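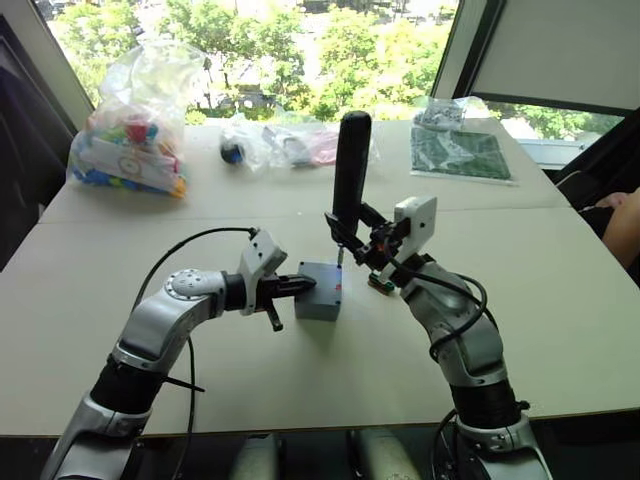
Two arms, one screwdriver and a great deal of patience

Nassoro Temba would like me to stop calling it a robot that does screws.

"It's a two-armed bench kit," he says. "Screws are one of the jobs it does."

How many of the other jobs would it do this morning, if I asked nicely?

"This morning it does screws."

The kit is called the Fleteo, and it's made by Nuvex, where Temba has been in charge of what he calls the hands end of things for four years. It is meant for small workshops, the sort that put together a few dozen of something, then a few dozen of something else, and have never been able to make sense of the caged and bolted-down machinery that big factories buy. Customers rent it by the month. It comes with two arms, two grippers, a head full of cameras and a piece of software called Urio, which does the deciding. It went on general offer on 17th September, after a long trial with a firm named Plitano that makes control boxes for greenhouse vents.

We talk at the demonstration bench, which has been put next to a large window with trees outside it. It's a pleasant spot for a machine. The far half of the table is taken up by clear bags of bits and pieces, among them something bright and toy-like, and on the near half sits a small grey box that needs its lid fastened. The left arm reaches over and lays a long black finger on the lid. The right arm has hold of an electric screwdriver by the lower end, upright, like somebody carrying a candle in a procession.

I had expected the screwdriver to be part of the arm. Temba looks pleased to be asked.

"Everyone expects that. It would be easier, too. You take the gripper off, bolt a driver on, and it'll drive screws all day better than ours does. Then you want it to pick up a lid and you're stuck. You've bought a very dear screwdriver." He nods at the bench. "The people we rent to already own screwdrivers. They like their screwdrivers. So the arm picks one up."

The drawback is that a gripper doesn't hold a tool in exactly the same way twice. A fraction of a turn in the grip becomes a good deal more by the time you reach the tip of the bit, and the head of a small screw is not a generous target. Urio deals with this by looking at the tip each time, working out where it has ended up, and moving the arm to suit. It does this before every screw. It can't be hurried, and I did ask.

"You could turn the check off," says Temba. "There's a setting. We had a customer turn it off."

And?

"They turned it back on."

What does the left arm do all this time? I'd taken it for a bystander.

"That's the arm I'd keep if you made me choose," he says. "Watch somebody do this at home. One hand has the screwdriver and the other one is doing all the worrying. It stops the box sliding off, it feels whether the lid has lifted, it turns the thing round when you can't get at the corner. If you only have one arm you need a clamp, and then a different clamp for every box, and now you're in the clamp business."

Plitano was in the clamp business. Before the trial it had a shelf of them, one for each size of housing, and new starters learnt which was which by getting it wrong. Temba says the shelf is now used for mugs. I put it to him that this is the kind of detail sales people make up, and he offers to ring them.

The figures

I'd been sent a sheet of numbers beforehand and had gone through it with a pencil. In the last stretch of the Plitano trial, which ran from April, the Fleteo closed 1,321 boxes. It asked for help on more than 140 of them. That struck me as rather a lot of asking.

"It is rather a lot," says Temba. "I wanted it on the sheet. Our marketing people wanted it to say 'works with minimal supervision', and I said, minimal according to who? If you're the person who has to get up and walk over, you'd like to know how often."

Asking for help means that the arms stop, a lamp comes on, and a message turns up on a tablet to say what has gone wrong, as far as Urio can tell. Quite often the message is sensible. "Screw not found" is a favourite. There was also a week in which it reported "lid unfamiliar" every afternoon and no one could see why, until somebody noticed where the sun was.

"We tell people about blinds now," he says. "It's on page one of the set-up guide. It used to be on page 11."

There is a roller shade at the demonstration bench, pulled well down over one window. The one behind the table, with the view, hasn't got anything drawn across it at all, and I mention this.

"That's so visitors can't say we cheated," says Temba.

I ask how long one box takes. He tells me, and then tells me how long a practised person takes, without my needing to ask, and the practised person wins by a distance that would be embarrassing in a race. A practised person would also have picked up the dropped screw, had a word about the cricket and put the kettle on. Temba doesn't argue with any of this. His case is that the practised person at Plitano didn't want to do lids. She wanted to do the wiring, where she's hard to replace, and the lids were taking up her afternoons.

"If you've got somebody who loves doing lids, keep them," he says. "Don't rent from us. I've said that to people. I said it to one man who went quiet and then told me he loved doing lids. He'd never said it out loud before, I think."

Setting up

The arms arrive in two crates and need a solid table with a flat top. Nuvex sends a person for the first day. Temba used to be that person and is frank about what went on.

"The first hour is cables. I won't dress it up. There are cables on the outside of the arms, great loops of them, because the grippers need power and they need to talk, and the wrist has to be able to turn. People see them and ask if it's finished. It's finished. I'd love to hide them, but every time we've tucked one away it's got pinched, and then you're taking an arm apart on a customer's table while they stand there being nice about it."

After the cables comes the teaching. You guide the arms through the job by hand, several times over, putting the box in a slightly different place at each go. Urio gathers from this what matters (the screw goes in the hole) and what doesn't (the box was a bit to the left). Temba says the commonest mistake is to be too tidy. New owners put the box down in precisely the same spot each time, out of courtesy, and end up with a machine that can only work in that spot.

"I tell them to be a bit slapdash. They hate it. These are people who label their drawers."

Can it be taught a second job without forgetting the first? He says yes, and then, after a pause in which I say nothing, he says mostly. Jobs that use the same tool get along. Jobs that use different tools are kept apart, and you choose one on the tablet before you start. Swapping from one to the other without being told is promised for later. I ask him when later is.

"Later," says Temba.

What I'd ask before renting

I had a go at teaching it myself, on a spare box. The arms move more easily than they look as if they should, and there's something rather touching about taking a gripper by the wrist and showing it where a screw lives. My effort was judged to be "fine for a first one", in the tone used by driving instructors. I didn't find out whether the machine had learnt anything from me, as Temba deleted it.

My doubts are the ordinary ones. The rent is fair if you have lids, or something very like lids, most days of the month. If you have them for one week in the spring, it isn't, and Nuvex doesn't yet offer anything shorter. The tablet is good, though the messages could be plainer. I'd also want to know who answers the phone when the person from Nuvex has gone home. Temba says it's a small team and the phone goes round between them. He had it last weekend and there was one call.

What about?

"Somebody had left it holding the screwdriver overnight and wanted to know if that was bad for it."

Was it?

"It's bad for the battery in the screwdriver," he says. "The arm doesn't mind."

He turns back to the bench, moves the grey box a little to one side, thinks about it, and moves it a little more.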